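Folder sort-out at Trurnoden, March

Quick page this, more to come when I get a minute. We finally had a go at the handouts for the Cundutbridge evening classes. 40 sets to make up, 53 folders in the box, so for once we weren't short. Job was simple enough: get the sheets square, get the folders flat, pages in, snap shut, on the pile. Took longer than it should of. Started at 9, meant to be done by 11, weren't.

Paper first. Plain sheets go at the back of every set for notes, people always ask for them.
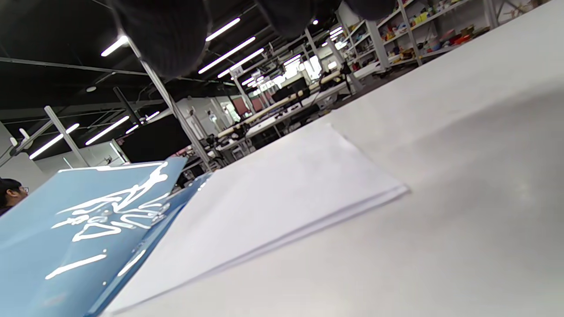 Which meant somebody had to go and find the second ream, and that was in the cupboard behind the coats. Same as last year. Labels were in there too, the old Zimar ones, half of them gone yellow and not sticky any more. Binned those. If you've got a spare roll please bring it along.

Next bit, laying out. Light blue plastic folders on the white table with a sheet of paper in the row, black gloves on, hands spread over the lot. The plastic is shiny stuff and throws the lights straight back at you.

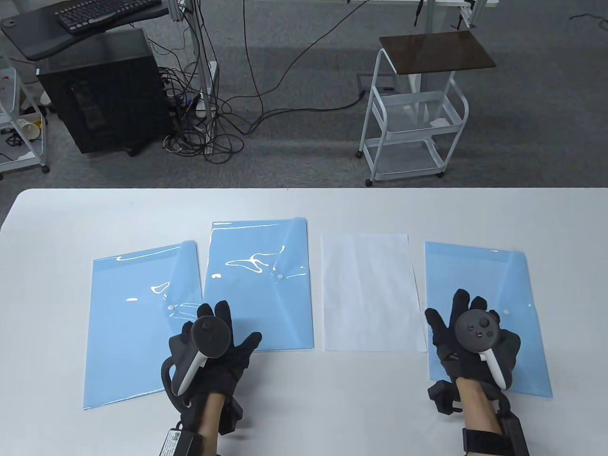 Vaida Avotiņš
Handouts and room bookings, Trurnoden

Few notes on the folders while I remember. The snap kind are better than the elastic ones we had before, they stack flatter and they don't ping off in your bag. Downside is the flaps. They come out of the packet with a curl and want to stay that way. Twenty minutes under a heavy book helps a bit, overnight is better. Don't put them on the radiator, we tried that.

Shuffling about now. Three blue ones and the one white sheet, paper partly tucked under a flap.

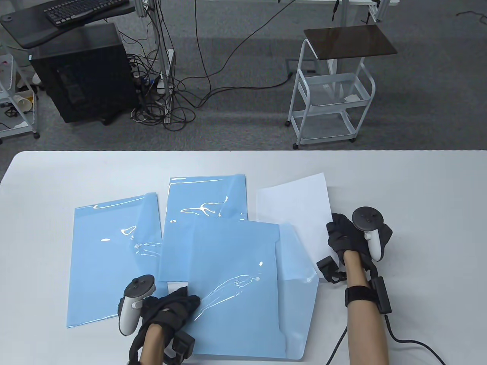
Dace Laur wrote in to say she'd put the paper in before flattening anything, as the weight of the pages does half the work, and would we please stop filling them past 30 sheets or the snap goes. Fair point. We'll try it her way with the next lot. Austra wants the colours split by class too, blue for beginners and clear for the rest, but that depends what Ots have left in stock.

Last one for now. Front folder being lifted and tilted by its lower corners, the other two still flat out behind and to the left. 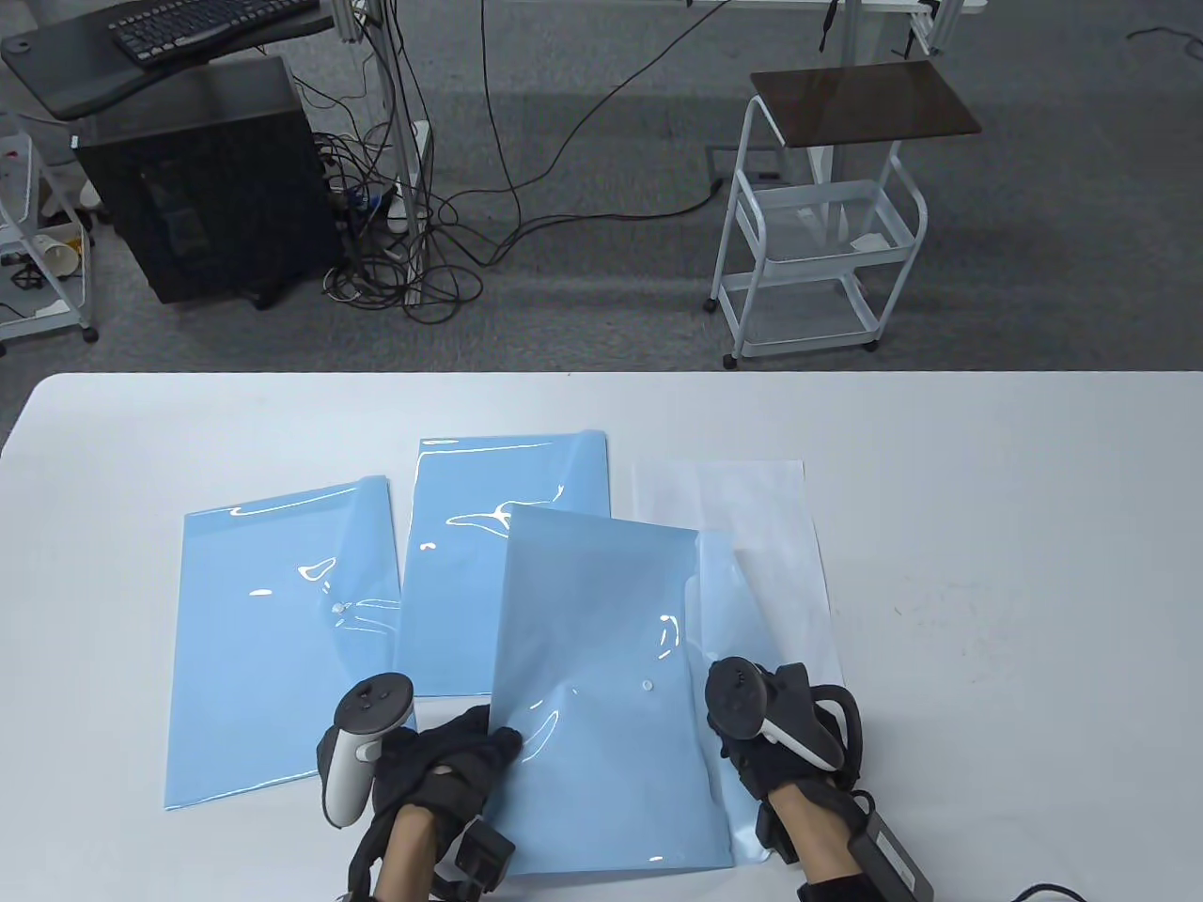 Can I pick up a set before the first class?
Sets are on the shelf by the door from 4 in the afternoon, take one and tick your name off the sheet. If your name isnt on it, write it at the bottom.

Still to do: the labels, the spare 13 folders back in the box, and a register for Rimantas. More pictures when I've sorted through them.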